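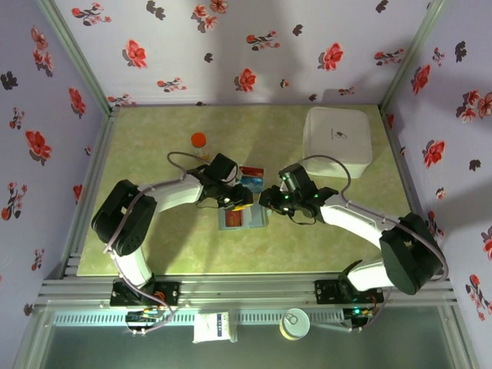

Gevwood 뚜껑형 수납통, 흰색 대형을 석 달째 쓰고 있다. 구입처는 Zonville 매장이고, 같은 시기에 Beaudoin의 중형 통과 Lallmont의 투명 통도 같이 써 봤다. 협찬은 없고 세 제품 모두 제값을 주고 샀다.

## 사게 된 이유

작업대 주변의 자잘한 물건이 계속 늘었다. 작은 종이 상자, 카드 크기의 포장 제품, 뚜껑 달린 병, 휴지, 여분의 통 같은 것들이다. 하나하나는 작은데 모이면 자리를 많이 먹고, 크기와 모양이 제각각이라 쌓기도 어렵다. 서랍에 넣으면 뒤쪽 물건을 잊고, 선반에 늘어놓으면 먼지가 앉는다.

원래는 뚜껑 없는 바구니를 썼다. 넣고 꺼내기는 편했지만 위에 다른 것을 올릴 수 없었다. 바구니 위쪽 공간이 늘 비어 있는 게 아까워서 뚜껑이 평평한 통을 찾기 시작했다. 조건은 세 가지였다.

- 뚜껑이 완전히 분리될 것
- 깊이 60cm 선반에 앞뒤로 여유 있게 들어갈 것
- 물걸레로 닦을 수 있을 것

색은 크게 신경 쓰지 않았다. 다만 벽이 연보라색 바탕에 붉은색과 짙은 회색 꽃가지 무늬가 있는 쪽이고 상판도 얼룩무늬가 도는 옅은 녹색이라, 여기에 무늬 있는 통까지 놓으면 어지러울 것 같았다. 그래서 단색으로 좁혔다.

## 첫인상

겉포장은 종이 띠지 하나였다. 띠지는 잘 떨어졌고 접착제 자국도 남지 않았다. 새 플라스틱 냄새는 조금 있었다. 뚜껑을 열고 창가에 하루 두었더니 다음 날에는 거의 느껴지지 않았다. 냄새에 예민한 사람은 며칠 더 두는 편이 나을 것이다.

뚜껑은 모서리를 둥글린 사각형이고, 작고 짙은 색 로고가 들어가 있다. 처음에는 로고가 없는 쪽이 낫다고 생각했는데 쓰다 보니 눈에 잘 띄지 않는다. 로고 위를 물걸레로 여러 번 닦았고 번지거나 벗겨진 곳은 아직 없다. 알코올로는 닦아 보지 않았다.

표면은 무광에 가깝다. 손자국은 잘 안 남고 대신 연필심이나 검은 고무에 스치면 자국이 남는다. 대부분은 젖은 걸레로 지워졌다. 통 바닥의 긁힌 자국 하나는 지워지지 않는데, 거친 선반 위에서 끌어당긴 내 탓이다.

## 뚜껑

이 제품에서 가장 마음에 드는 부분이고, 동시에 가장 말할 거리가 많은 부분이다.

닫는 방식은 위에서 눌러 끼우는 단순한 구조다. 네 모서리를 차례로 누르면 닫힌다. 한가운데만 누르면 한쪽이 살짝 떠 있을 때가 있다. 떠 있어도 먼지를 막는 데는 지장이 없지만 그 상태로 위에 물건을 올리면 기울어진다. 처음 일주일은 자주 그랬고 지금은 손에 익어서 모서리부터 누른다.

여는 건 한 손으로도 된다. 한 손으로 열려면 통 안에 어느 정도 무게가 있어야 한다. 비어 있거나 휴지처럼 가벼운 것만 들어 있으면 뚜껑과 통이 같이 들린다. 이때는 다른 손으로 몸통을 잡아야 한다. Beaudoin 쪽은 뚜껑이 훨씬 헐거워서 늘 한 손으로 열리지만, 그만큼 옮기다가 벗겨지는 일이 있었다.

밀폐 용기는 아니다. 제품 설명에도 밀폐라는 말은 없다. 습기에 약한 것을 넣을 거라면 다른 제품을 찾아야 한다. 쌀이나 가루 종류를 담을 생각으로 이 통을 고르는 사람도 있는 모양인데, 나라면 그 용도로는 쓰지 않겠다. 욕실 선반에도 잠깐 둬 봤다가 뺐다. 종이 상자 모서리가 눅눅해졌다.

뚜껑 윗면은 평평해서 작은 물건을 올려놓기 좋다. 병을 세워 둬도 흔들리지 않는다. 지금은 자주 꺼내는 것을 잠깐 올려 두는 자리로 쓴다. 단점이라면 뚜껑 위에 뭔가를 올려 두기 시작하면 통을 열 때마다 치워야 한다는 점이다. 결국 안에 든 물건을 덜 꺼내게 된다. 자주 쓰는 물건을 넣은 통 위에는 아무것도 두지 않는 게 좋다.

## 무엇이 들어가나

안쪽 모서리도 둥글다. 닦기에는 좋고, 각진 상자를 담기에는 손해다. 네모난 상자를 모서리까지 밀어 넣으면 둥근 부분에 걸려 조금 뜬다. 작은 상자 몇 개를 넣을 때는 표가 안 나는데, 바닥에 딱 맞는 큰 상자를 넣으려는 사람은 실제 바닥 폭을 재 보고 사는 게 좋다. 겉치수만 보고 사면 안 들어갈 수 있다. 나도 파일 상자를 넣으려다 포기했다.

넣어 본 것들의 결과는 이렇다.

**작은 종이 상자.** 잘 맞는다. 세워서 넣으면 윗면이 보여서 찾기 쉽다. 눕혀서 쌓으면 금세 아래가 뭐였는지 모르게 된다. 상자 색이 서로 다르면 훨씬 편하다. 하늘색 상자 같은 것은 흰 통 안에서 바로 눈에 들어온다.

**카드형 포장 제품.** 두께가 얇아서 따로 두면 계속 쓰러진다. 작은 상자 사이에 끼워 넣거나 칸막이를 하나 두어야 한다. 통에 칸막이는 포함되어 있지 않다. 나는 두꺼운 종이를 잘라 세웠다.

**병.** 키가 뚜껑 높이보다 낮은 것만 세울 수 있다. 600ml 병은 세우면 뚜껑이 안 닫혀서 눕혔다. 액체가 든 병을 눕혀 보관하는 건 권하지 않는다. 마개를 꽉 잠갔다고 생각했는데 바닥에 물방울이 맺힌 적이 있다. 통이 플라스틱이라 닦으면 끝이었지만 옆에 있던 종이 설명서는 버렸다. 지금은 주황색 마개가 달린 투명한 병은 통에 넣지 않고 상판에 세워 둔다.

**휴지 봉지.** 부드러워서 빈틈을 채우기 좋다. 다만 휴지를 맨 위에 넣고 억지로 닫으면 뚜껑이 밀려 올라온다. 닫을 때는 닫히는데 저녁에 보면 한쪽이 들려 있다.

**둥근 통.** 공간을 많이 버린다. 둥근 것은 통째로 선반에 두는 편이 낫다는 쪽으로 정리했다. 우리 집은 흰색에 노란 뚜껑이 달린 원통과 파란 라벨이 붙은 휴지는 아래 칸에 따로 둔다.

**전선.** 묶지 않고 넣으면 어디에 넣든 마찬가지다. 묶어서 봉투에 넣은 다음 통에 넣으니 괜찮았다. 굵고 뻣뻣한 선은 통 벽을 밀어서 뚜껑이 잘 안 맞는다.

## 안이 안 보인다는 점

흰색 제품은 내용물이 비치지 않는다. 이것을 장점으로 보는 사람도 있고 단점으로 보는 사람도 있을 것이다. 나는 처음에 장점이라고 생각했다. 밖에서 보면 깔끔하다. 하지만 두 번째 주부터 뭐가 들어 있는지 헷갈려서 같은 물건을 또 샀다. 면봉이었다.

그 뒤로 옆면에 이름표를 붙였다. 표면에 종이 이름표가 잘 붙기는 하는데, 뗄 때 접착면이 남는다. 따뜻한 물에 적신 걸레를 잠시 올려 두었다가 닦으니 없어졌다. 마스킹 테이프는 깔끔하게 떨어지는 대신 며칠 지나면 끝이 말려 올라온다. 지금은 이름표를 뚜껑이 아니라 몸통에만 붙인다. 뚜껑에 붙였더니 같은 통끼리 뚜껑이 바뀌었을 때 내용물과 이름이 어긋났다.

Lallmont 투명 통은 이 문제가 아예 없다. 옆에서 보면 다 보인다. 대신 안에 든 것의 색과 글씨가 전부 드러나서, 정리한 느낌이 별로 들지 않았다. 무늬 있는 벽 앞에 놓으니 더 그랬다. 서랍장 안이나 문 달린 선반에 넣을 거라면 투명 통이 더 낫다고 본다.

## 선반과 상판에서

깊이 60cm 선반에는 문제없이 들어간다. 뒤에 손을 넣을 틈도 있다. 선반 위아래 간격이 좁으면 뚜껑을 열 공간이 안 나오니 통을 반쯤 빼야 한다. 이 통은 뚜껑이 위로 빠지는 구조라 간격이 빠듯한 선반에서는 매번 꺼냈다 넣었다 하게 된다. 자주 여는 물건이라면 불편하다.

상판에 둘 때는 뒤쪽 구석이 맞았다. 앞쪽에 두면 작업할 때 팔꿈치에 걸리고, 가운데에 두면 다른 걸 펼칠 자리가 없다. 구석에 두고 가운데를 비워 쓰니 작은 물건을 꺼내 늘어놓고 보기가 편하다. 다만 크기가 커서 작은 책상에는 부담스럽다. 책상 폭이 좁으면 중형을 고르는 게 맞다.

바닥에 미끄럼 방지 처리는 없다. 매끈한 상판에서는 조금만 밀어도 움직인다. 무게가 있으면 덜하다. 나는 바닥 네 귀퉁이에 얇은 고무 조각을 붙였는데, 그러고 나니 선반에서 당겨 꺼낼 때 뻑뻑해졌다. 상판용 통에만 붙이고 선반용에서는 다시 뗐다.

## 쌓기

같은 제품을 2단까지 쌓아 쓰고 있다. 3단도 해 봤는데 맨 위 통을 꺼낼 때 가운데 통이 같이 움직여서 그만뒀다. 뚜껑과 위쪽 통 바닥이 서로 물리는 구조가 아니라서 옆으로 밀면 그대로 밀린다. 지진 대비나 아이가 있는 집에서는 쌓지 않는 편이 좋겠다.

아래 통의 뚜껑은 무게를 받아도 심하게 처지지 않았다. 책을 가득 채운 통을 위에 올렸을 때는 가운데가 눌렸고, 내리니 돌아왔다. 오래 올려 두면 어떨지는 모른다. 무거운 것을 아래에, 휴지처럼 가벼운 것을 위에 두면 신경 쓸 일이 없다.

## 청소

미지근한 물에 주방 세제를 풀어 씻었다. 몸통은 둥근 모서리 덕분에 금방 끝난다. 뚜껑 안쪽은 가장자리를 따라 홈이 있어서 여기에 먼지가 낀다. 걸레로는 잘 안 닿아 낡은 칫솔을 썼다. 씻은 뒤에는 뚜껑을 뒤집어 두면 홈에 물이 고이니 세워서 말려야 한다. 한 번은 덜 마른 채로 닫았다가 다음 날 안쪽에 김이 서려 있었다.

식기세척기 사용 가능 여부는 띠지에 적혀 있지 않았다. 크기 때문에 어차피 우리 집 식기세척기에는 안 들어간다.

변색은 아직 없다. 창가 쪽에 둔 것과 안쪽에 둔 것을 나란히 놓고 봐도 차이를 모르겠다. 흰색 플라스틱은 시간이 지나면 누레지는 경우가 있으니 여름을 지나 봐야 알 것 같다.

## 다른 제품과 비교

| | Gevwood 대형 | Beaudoin 중형 | Lallmont 투명 |
|---|---|---|---|
| 뚜껑 | 눌러 끼움, 약간 뻑뻑함 | 얹는 느낌, 헐거움 | 눌러 끼움, 중간 |
| 내용물 확인 | 안 보임 | 안 보임 | 잘 보임 |
| 손자국 | 거의 없음 | 조금 남음 | 많이 남음 |
| 바닥 미끄러짐 | 있음 | 있음 | 적음 |
| 모서리 | 둥글다 | 각지다 | 살짝 둥글다 |
| 책상 위 사용 | 넓은 책상만 | 무난함 | 무난함 |

Beaudoin은 각진 상자를 많이 넣는 사람에게 맞는다. 안쪽이 각져서 버리는 공간이 적고, 뚜껑을 여닫는 데 힘이 들지 않는다. 옮길 일이 많으면 추천하지 않는다. 계단에서 뚜껑이 미끄러져 떨어진 적이 있는데 다행히 깨지지는 않았고 귀퉁이만 하얗게 일어났다.

Lallmont는 셋 중 만듦새가 제일 좋다. 뚜껑이 맞물리는 느낌이 일정하고 네 면이 반듯하다. 다만 투명한 플라스틱이라 잔흠집이 금방 보인다. 값도 셋 중에 제일 비쌌다. 부품이나 소모품처럼 눈으로 보고 골라 써야 하는 물건에는 이쪽을 쓴다.

## 불편했던 점

앞에서 적은 것 외에 몇 가지 더 있다.

손잡이 문제가 있다. 가득 채운 통을 옮길 때는 바닥을 받쳐 들어야 한다. 뚜껑 테두리만 잡고 들면 뚜껑이 빠진다. 위쪽 선반에서 내릴 때 특히 조심해야 한다.

뚜껑만 따로 파는지 Zonville 매장에 물었더니 따로는 안 판다고 했다. 뚜껑이 깨지면 통째로 다시 사야 한다. 중형 뚜껑과는 크기가 달라서 서로 바꿔 쓸 수도 없다.

진열 상태도 조금 아쉬웠다. 매장에서는 통끼리 겹쳐 놓고 뚜껑을 따로 쌓아 두는데, 내가 집은 뚜껑 하나는 가장자리에 사출 자국이 거칠게 남아 있었다. 손을 벨 정도는 아니고 걸레가 걸리는 정도다. 사포로 한 번 밀었다. 살 때 뚜껑 테두리를 손으로 한 바퀴 훑어보면 된다.

수요일 오전에 갔더니 대형은 흰색만 남아 있고 회색은 없었다. 재고는 매장마다 다를 것이다.

## 지금 쓰는 방식

상판 뒤쪽 구석에 하나를 두고, 나머지는 선반에 있다. 상판 쪽 통에는 뜯지 않은 소포장 물건을 넣는다. 뜯어서 쓰는 중인 물건은 작은 상자에 모아 따로 둔다. 두 종류를 한 통에 섞었을 때는 여분이 있는지 확인하려고 매번 뒤져야 했다. 나눈 뒤로는 상판 통이 반 아래로 내려가면 사러 간다.

선반 쪽은 계절 물건이다. 한번 넣으면 몇 달 동안 안 여는 것들이라 내용물이 안 보여도 상관이 없다. 이 용도로는 불만이 거의 없다. 4월에 겨울 소품을 넣고 이름표를 새로 붙였다.

다시 산다면 선반용으로는 같은 것을 사고, 상판용으로는 Lallmont 중형을 살 것 같다. 넓은 작업대가 있고 겉모습이 단정한 것을 원한다면 상판에서도 Gevwood가 괜찮다. 종이 상자 위주라면 바닥 안쪽 폭을, 병 위주라면 뚜껑을 닫았을 때의 안쪽 높이를 먼저 재고 가면 된다. 띠지에는 겉치수만 나와 있다.

**별점:** 선반용 5점 만점에 4점, 상판용 3점.

**덧붙임:** 고무 조각을 붙인 통은 한 달쯤 뒤 조각 하나가 떨어졌다. 통 바닥의 기름기를 닦고 다시 붙이니 아직 붙어 있다.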